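We use cookies to keep you signed in and to remember which threads you have read. Accept / Manage preferences

Two arms, one sponge, planner keeps freezing

torque_and_chips
Joined the Vevcombe group in June and inherited the washing-up job, so apologies if this has been asked. Two arms, a sponge in one tray, plates in and around another. The left arm fetches the sponge, the right arm deals with the plate. Each is fine alone. Run them together and the planner thinks very hard and then gives me nothing.

I'm on the Lernov planner, treating both arms as a single fourteen-joint problem, with a timeout of 9 seconds. It uses all of them. Collision padding is 50 mm because that's what was in the config and I was brought up not to touch other people's configs.
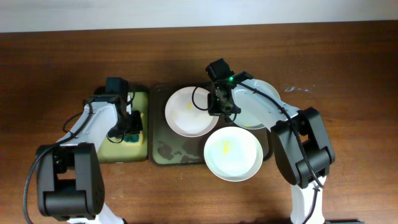
What I'd like is for the left gripper to lift off with the sponge while the right one is already on its way down to a plate. What I get is "no valid path", from a start pose I can plainly see is not hitting anything.

greasy_encoder
50 mm on both arms? Then your grippers can never come closer than 100 to each other, and you want them sharing a plate. The planner is telling you the truth, poor thing. Drop it to 10 and try again before you change anything else.

mildly_singular
Agree about the padding, disagree that it's the whole story. Planning both arms together is asking for it. Plan the left, freeze that as a moving obstacle, plan the right around it. I've done it that way on the Riedl stack for two years and the only thing I've lost is my faith in YAML.

greasy_encoder
And when the left arm's path blocks the only way in for the right?

mildly_singular
Swap the order and plan again.

greasy_encoder
So a coin toss, with logging.

mildly_singular
A coin toss that comes back in 45 milliseconds. Yours comes back in 9 seconds with a shrug.

torque_and_chips
Padding down to 10. It now finds a path! The path takes the left elbow on a tour of the county first, but it's a path.

halfpint_kinematics
That's your sampler. Turn on shortcutting and check your joint limits are the real ones. If someone left the wrist at plus or minus a full turn it will happily use every degree of it. Also, are the cables in your collision model? Mine weren't. I learnt about this from the cable.

torque_and_chips
They are not. I've been thinking of them as scenery.

halfpint_kinematics
Put a fat capsule along each forearm and leave it at that. Don't try to model the loops, you'll be there until retirement.

flat_pack_jacobian
Unpopular view: skip the planner for the wiping. Use it to get above the plate, then hand over to a compliant controller and let contact do the work. A plate that has slid along a bit is no longer where your mesh says it is, and no amount of sampling will put it back.

mildly_singular
Not unpopular, just more work. Somebody has to tune the gains.

flat_pack_jacobian
Somebody has to tune the padding too, as we have just seen.

greasy_encoder
What's perception doing with the plates, by the way? White glaze, shiny water, I'd expect the depth to be full of holes.

torque_and_chips
Swiss cheese. I fit a circle to the rim in the colour picture and take the height from the table. Overlapping rims upset it. I did try the Flanidden segmenter, and it was very confident about a fourth plate made entirely of glare.

halfpint_kinematics
Did you wash it?

torque_and_chips
Update: capsules on, shortcutting on, one arm planned after the other with a swap if the first try fails. Left the log running over lunch and it got through 1275 planning calls with no timeouts. The elbow now stays in the county. Trying the compliant wipe next, so I'll be back to complain about gains.

greasy_encoder
Still say it was the padding.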